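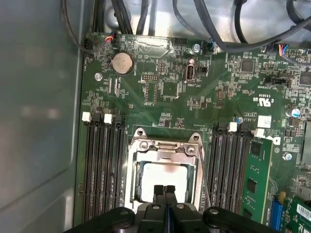
Wrist camera, fingers over the CPU socket. A module is in the outermost slot of the right bank.

Ticket 729
Product: Noh desktop teardown kit, trial licence
Site: Terkthorpe
Supplier: Staltden
Controller software: Asska, release 3
Status: Waiting on supplier
Subject: Memory removal routine aborts before the fingers close

Reported by site, 9:40
The memory removal routine stops with "target not confirmed". The arm moves over the board, pauses, waits for the full 20 second timeout and returns to its park position. No force is logged at the fingers. The processor locate routine on the same board finishes normally. We are reviewing the kit for purchase and memory removal is one of the required jobs, so please treat this as blocking.

Supplier reply, 10:15
Please confirm the following and attach the job log.
Board profile selected in Asska.
Whether the case was moved after the last fixture calibration.
Whether the wrist camera exposure is set to auto or locked.

Site reply, 10:50
Board profile is the generic tower profile. The case was turned on the platform after calibration and calibration was not repeated. Exposure is on auto. Log attached.

Supplier reply, 11:30
The generic profile expects one bank of memory slots beside the processor. Your board has a bank on each side of the socket. The routine picks the first bank it finds, looks for a module, and gives up if it finds none there. It does not go on to the second bank. Repeat the fixture calibration first, then lock the exposure. Bare metal near the slots can push auto exposure down far enough to lose the latches. 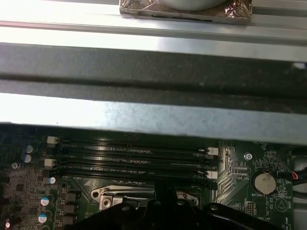
Can the exposure be locked for one routine only?
Exposure is set per routine in Asska, under the camera tab, and the other routines keep their own setting. Save the job after changing it or the value is lost at the next restart.

Site reply, 13:05
Calibration repeated and exposure locked. The latches are now marked on the overlay at both ends of the slots. The routine still aborts with the same message when it starts on an empty bank. Started by hand on the other bank, it passes the confirm step.

Supplier reply, 13:40
That matches the profile fault. As a workaround, duplicate the generic profile, set the bank count to two and set the search order to "all". Leave the approach height at the default. Run it with the fingers disabled first and watch the cable side of the case for clearance.
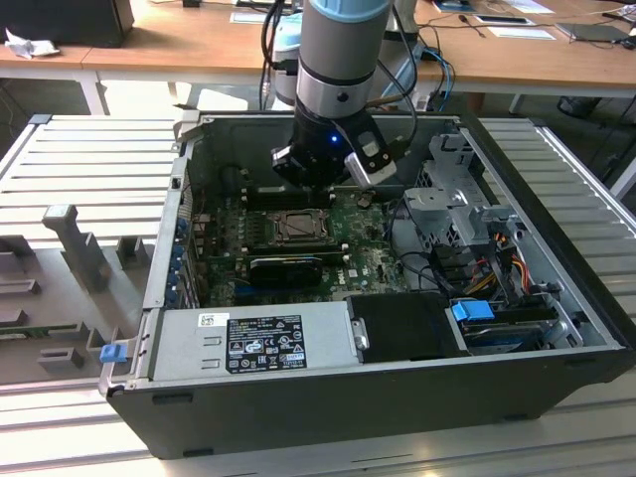
Does the case have to be recalibrated every time it is turned over?
Any move on the platform needs a new fixture calibration, including a turn in place. The stored offsets apply only to the position the case was in when they were taken.

Site reply, 15:20
Ran the copied profile 3 times with the fingers disabled. Each run reached the occupied slot and confirmed it. Not yet run with the fingers enabled. The search adds time on boards with empty banks, and we would want that listed in the cycle time figures in the quote.

Supplier reply, 15:55
Noted. A corrected tower profile is planned for the October update. Ticket stays open until the site reports a run with the fingers enabled.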